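나무는 어떻게 나이를 먹을까요?

나무는 키만 크는 것이 아니라 해마다 조금씩 굵어집니다. 사람은 어른이 되면 키가 더 자라지 않지만, 나무는 살아 있는 동안 계속 자랍니다. 이 글에서는 나무줄기 속에서 어떤 일이 일어나는지, 그리고 나이테와 나뭇결이 무엇인지 알아봅니다.

나무껍질 바로 안쪽에는 '형성층'이라는 아주 얇은 층이 있습니다. 형성층은 새로운 세포를 만드는 곳입니다. 안쪽으로는 목재가 될 세포를 만들고, 바깥쪽으로는 껍질 쪽의 세포를 만듭니다. 그래서 나무는 줄기 한가운데가 부풀어서 굵어지는 것이 아니라, 겉에 옷을 한 겹씩 더 입듯이 굵어집니다. 줄기 가운데에는 나무가 어렸을 때 만든 부분이 그대로 남아 있습니다.

우리나라처럼 계절이 뚜렷한 곳에서는 나무가 자라는 속도가 계절마다 다릅니다. 봄에는 물이 많이 필요하기 때문에 크고 벽이 얇은 세포가 만들어집니다. 이 부분을 '춘재'라고 하며 색이 연합니다. 여름이 지나면서부터는 작고 벽이 두꺼운 세포가 만들어집니다. 이 부분은 '추재'라고 하며 색이 진합니다. 11월쯤 되면 나무는 거의 자라지 않고 겨울을 날 준비를 합니다. 이듬해 봄에 다시 연한 부분이 생기면 진한 부분과 경계가 생깁니다. 이렇게 생긴 둥근 띠가 나이테입니다.

나이테는 보통 한 해에 하나씩 생깁니다. 그래서 나무 밑동을 자른 면에서 나이테가 55개 보이면 그 나무는 55살쯤 된 것입니다. 일 년 내내 덥고 비가 많이 오는 열대 지방의 나무는 나이테가 잘 보이지 않기도 합니다.

나이테의 폭도 잘 살펴봅시다. 비가 알맞게 오고 햇빛이 좋았던 해에는 띠가 넓습니다. 가뭄이 들었거나 벌레가 잎을 많이 먹은 해에는 띠가 좁습니다. 과학자들은 오래된 나무의 나이테를 보고 옛날 날씨를 짐작합니다. 살아 있는 나무를 베지 않고도 알아볼 수 있습니다. '생장추'라는 속이 빈 송곳으로 연필처럼 가느다란 나무 조각을 뽑아내면 됩니다.

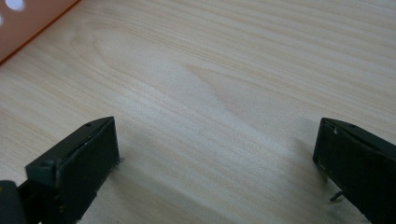

나무를 길이 방향으로 켜서 판자를 만들면 나이테는 동그라미로 보이지 않습니다. 그 대신 줄무늬나 물결무늬로 나타나는데, 이것을 나뭇결이라고 합니다. 나뭇결은 통나무를 어느 쪽으로 켰느냐에 따라 달라집니다. 가운데를 지나도록 켜면 곧은 줄이 나란히 나옵니다. 이것을 '곧은결'이라고 합니다. 가운데에서 벗어나게 켜면 산봉우리처럼 둥글게 휘어진 무늬가 나옵니다. 이것은 '무늿결'입니다. 사진 속의 밝은색 나무에서도 길고 가는 줄과 둥글게 휘어진 무늬를 함께 찾을 수 있습니다. 한 면에서도 자리에 따라 무늬가 이렇게 다릅니다.

판자에 동그랗고 진한 점이 있으면 '옹이'입니다. 옹이는 가지가 있던 자리입니다. 줄기가 굵어지면서 가지의 아랫부분을 감싸면 그 부분이 줄기 속에 묻힙니다. 옹이 둘레에서는 나뭇결이 물이 돌을 피해 흐르는 것처럼 휘어집니다. 옹이는 단단해서 톱질이나 못질을 하기가 어렵습니다.

나무의 색도 종류마다 다릅니다. 단풍나무와 자작나무는 대체로 밝고, 호두나무는 짙은 갈색입니다. 같은 나무라도 안쪽과 바깥쪽의 색이 다를 수 있습니다. 안쪽의 진한 부분은 '심재', 바깥쪽의 연한 부분은 '변재'라고 합니다. 뿌리에서 올라온 물은 변재를 지나 잎으로 갑니다. 심재는 물을 나르지 않지만 줄기를 튼튼하게 받쳐 줍니다.

집에서 해 보기

준비물: 얇은 흰 종이, 색연필, 나뭇결이 만져지는 나무 판자

1. 판자 위에 종이를 올리고 움직이지 않게 잡습니다.
2. 색연필을 눕혀서 살살 칠합니다.
3. 무늬가 나타나면 곧은결인지 무늿결인지 적습니다.
4. 다른 판자로도 해 보고 두 장을 나란히 놓고 비교합니다.

표면이 아주 매끈한 가구는 무늬가 잘 나오지 않습니다. 거친 판자를 만질 때에는 가시에 찔리지 않도록 조심하세요.

낱말 풀이

형성층: 줄기를 굵어지게 하는 얇은 세포층
춘재: 봄에 만들어지는 연한 색의 목재
추재: 여름 이후에 만들어지는 진한 색의 목재
옹이: 줄기 속에 묻힌 가지의 자리

글: 야렐리 사발라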